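Robotic table setting

Robotic table setting is the placing and clearing of cups, saucers, plates and similar items by a machine. It is usually grouped with dish loading, laundry folding and shelf tidying under household manipulation, the branch of robotics that deals with indoor chores. As of the most recent trials no machine sold to households performs the task without supervision, although several laboratory systems can complete parts of it.

Background

Factory robots have placed parts on fixtures for decades. In that work the part is always the same and arrives in a known position. A kitchen table offers neither condition. Cups differ in height, wall thickness and handle shape, and a person may move them between one meal and the next. Early household systems dealt with this by using a fixed set of dishes, often with printed markers on the sides.

Later systems learn from demonstrations. A human operator guides the arms through the task many times, and a control program is trained on the recordings. The method needs less hand-written code but a large number of examples. The Ellunby table set, one of the collections made for this purpose, holds 3952 demonstrations covering 162 household objects.

Method

Most research stations use two arms fixed to one side of a table. Two arms allow one to steady an object while the other moves something onto or into it, and they shorten the reach needed for items at opposite ends. Parallel fingers are the most common type of gripper. They are cheap and easy to repair, but they hold a cup by the rim or wall, and a thin-walled cup can slip or tip if the fingers close off center.

The task is normally broken into stages: finding the object, choosing a grip, lifting, carrying, and setting down. Setting down causes the most trouble. A cup released slightly too high drops onto its saucer, and one released too low pushes the saucer across the table. Coasters and other flat items are hard to pick up at all, as there is little edge for a finger to get under. Some groups leave them in place and have the robot move only the cups.

Performance

Published results are difficult to compare. Laboratories use different dishes and different rules for what counts as a finished setting, and some allow a second attempt after a drop. In the Luik trials, directed by Nelli Kemppainen, a two-arm station was given 200 attempts at a place setting for one person. Single cups were handled well. Cups on saucers were less reliable — most failures came in the last stage, with the cup resting partly on the saucer's raised edge.

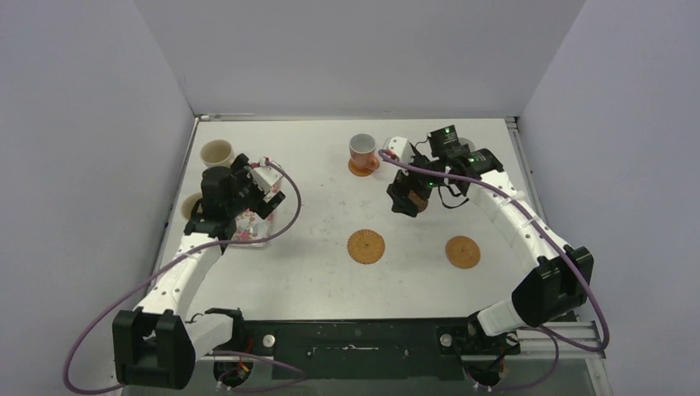

Two-arm station with cups, a saucer and round orange coasters on a white tabletop.

Speed remains a limit. The Esum controller, used at Luik and later at Sellard, took 9 minutes to lay a setting that a person lays in well under one.

Household use

Cost, safety around children and pets, and the space taken up by fixed arms have kept such systems out of homes. Restaurants and canteens have shown more interest, mainly in clearing, where dishes are of one pattern and a tray can be brought to the machine. Glassware is generally excluded from these trials.

See also

Bimanual manipulation
Dishwashing robot
Learning from demonstration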